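Household > Kitchen > Small appliances > Cleaning and smells

Search this site Search Go

Smell of burnt popcorn stays in microwave after cleaning

April, 20:34
Posted by Hajar Amrani

Good evening to all. My son made popcorn and put the wrong time, so the bag became black inside. I have thrown the bag away, opened the windows and washed the inside with washing-up liquid two times. The smell is still strong, and yesterday my cup of milk had the taste of it. I rent the flat in Durnach and the microwave belongs to the landlord, therefore I don't want to use anything which can damage it. I have at home white vinegar, lemons and bicarbonate of soda. Which one should I try first, and for how long? I read also that ground coffee helps, but I am not sure if I must heat it.

Dalia Slaoui
586 posts

I had the same problem in winter and for me vinegar was the best. Put a cup of water in a large bowl that is safe for the microwave, with two spoons of vinegar and a wooden spoon standing in it. The wooden spoon is important so that the water does not boil over suddenly. Heat it for three minutes and then leave the door closed for 20 minutes. After this, wipe all the walls, the ceiling and the inner side of the door with a soft cloth. Please be careful when you take out the bowl.
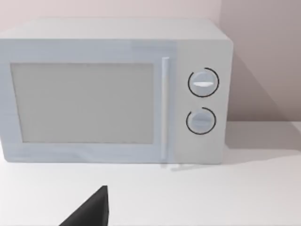
Rafail Tzanetos wrote to me under my older post that vinegar alone did nothing in his kitchen, and that he had to repeat it on three evenings and use lemon the last time. So please don't lose patience if the first evening is not enough. He also advised to take out the glass plate and the ring under it and to wash them in the sink, as the smoke leaves a yellow film there that one does not notice.

For the night I would put a small open dish of bicarbonate inside. Do not heat it. In the morning throw it away, it should not go in a cake any more.

Hatem Hamdy
34 posts

coffee, dry, in a saucer, leave it overnight. No heating. I used the cheap one from Stomano and it was fine. My wife says that now it smells of coffee, but this is better than popcorn.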